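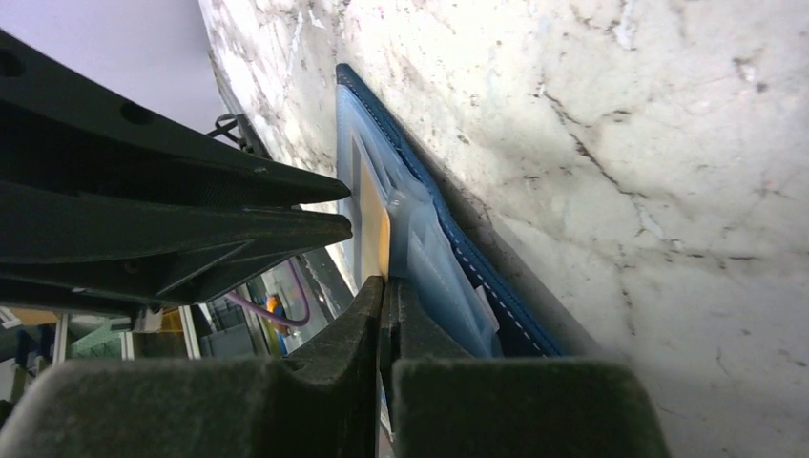 The Wallet Problem

I had been in the building for maybe ten minutes when Genalyn Ignacio asked me how I take a card out of my wallet. I said I just, you know, take it out. She made me do it slowly. Then she made me do it with two fingers, no thumb sliding, no wiggling, and I dropped my transit pass on her keyboard.

"So now write that down as code," she said, and went to get coffee.

Ignacio runs the planning software at Girari, a small outfit on the second floor above a tile importer. The team is trying to teach a pair of robot arms to handle the stuff we carry in our pockets and bags: wallets, key pouches, folded receipts, the little things that bend. Their project is called Rultitz (don't ask me how to say it, I heard three versions in one afternoon), and most of it is software. The arms came out of a catalog. What's theirs is everything that decides where the fingers go next.

I'd expected some giant brain in a back room. What I got was a bunch of smaller programs that argue with each other. One looks at the pictures coming off the wrist cameras and guesses what's what. Another one suggests places to grab. A third one, the part Ignacio loves and complains about in the same breath, works out how to get both arms there without knocking into each other, the table or the wall. And under all that is a plain little control loop that ticks along 100 times a second and nudges the fingers whenever the motors push back harder than they should.

"The bottom loop is the only one I fully trust," said Liviu Marinescu, who wrote it. He is a very calm man with a very loud mechanical keyboard, and he thinks most of what people call smart robot behavior is just a fast loop with good manners. His code has no idea what a wallet is! It knows position, it knows force, and it knows when to quit squeezing.

Quitting turns out to be a big deal. In July the team had a version that would pinch a leather pouch, feel it slip a bit, squeeze more, feel it slip again, and squeeze even more, until the pouch shot across the room. Marinescu has a log file from that day that he keeps in a folder named "soap." The fix was 22 lines long and took him most of the month. 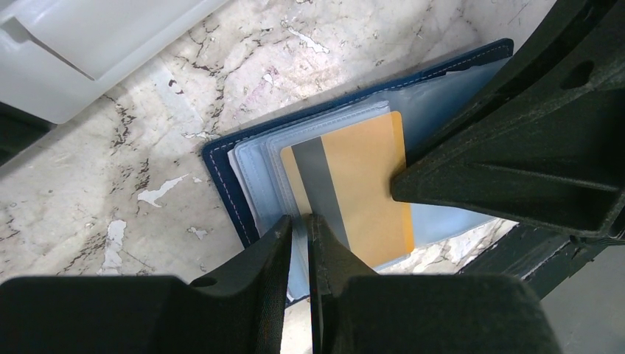 Clear plastic is where the perception side gets its headaches, and that is Unai Ortuño's department. Cameras are fine with solid, dull things that stay one color. Give them something you can see straight through and the software starts making stuff up, like a depth reading for a point behind the surface, or an edge that's just a bit of glare. Now think about the navy wallet they use, with its stack of see-through sleeves, one border peeking out past the next, so the program has to figure out which line belongs to which layer. The orange card in the top sleeve is easy to find, Ortuño told me, and that's the trap. The model sees a nice bright shape with a gray stripe down it and wants to go right for it, as if there were no plastic on top at all.

His answer was to stop asking the model for one neat outline. It now gives back a handful of guesses and how sure it is of each, and if they disagree too much the planner has to go look from another angle before anything moves. That costs time. The first version of the "go look again" step was so nervous that one attempt took 198 seconds, and Ortuño says he ate a whole sandwich waiting for it. Since then he's got it down to 105, which still sounds slow to me, but I wasn't the one with the sandwich.

My favorite thing in the whole place was the replay tool. They call it Petrauskas, after the street where Ortuño used to live, and it lets you scrub back through a run like a video, with every camera view lined up against what each program believed at that moment. You can drag the slider to the second before a mistake and see the perception code being totally confident and totally wrong. I played with it for way too long. (Sorry, Genalyn.) You start yelling at it the way you'd yell at somebody in a horror movie: no, that's the edge of the leather, go left!

Ignacio says the tool changed how they work more than any new model did. Before they had it, a bad run meant a long meeting with three people each defending their own part. These days somebody pulls up the slider, everyone goes "oh," and they fix it before lunch.

She wants the planner to start using both arms for one job next, one holding the wallet open and the other working the sleeve. Each arm plans fine by itself. Together they tend to get polite and wait for each other, and she's still hunting for the line of code that makes them do it.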